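Week 4: Why wood moves
Notes for the evening group, Turnbridge

Last week we looked at how a tree grows. Now for my favourite bit of the whole course – what happens to a board once it has left the tree! Please read this before we meet in the big room at 7pm, and bring the offcut you weighed in February.

Wood takes in damp from the air and gives it back again, all year round. As it does so it swells and shrinks, but hardly at all along its length. Nearly all the change is across the grain, and it is greatest in the direction that follows the growth rings. Once you know this you'll see it everywhere: doors that stick in winter, drawers that rattle in summer, a split running down the middle of an old table top.

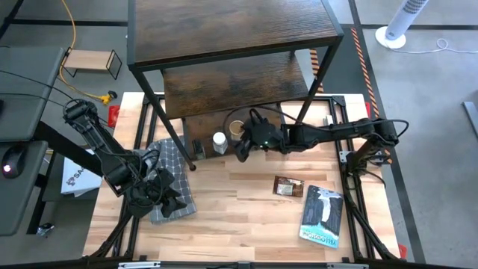
Take a solid top 1000 mm wide. If it shrinks by 16 mm over a dry spell and you have screwed it down hard along both sides, something has to give, and it will be the wood. Slotted holes let the screws slide. So do turn buttons, which Refilwe Van Wyk will show us (she has a lovely old set).

Narrow strips glued side by side tend to stay flatter than one wide board, as each strip cups only a little. The whole width still moves, though – people often forget that part.

For next time: measure your offcut across the grain, write the figure beside your first one, and read Moodley, chapter 3, up to the drawing of the quarter-sawn log.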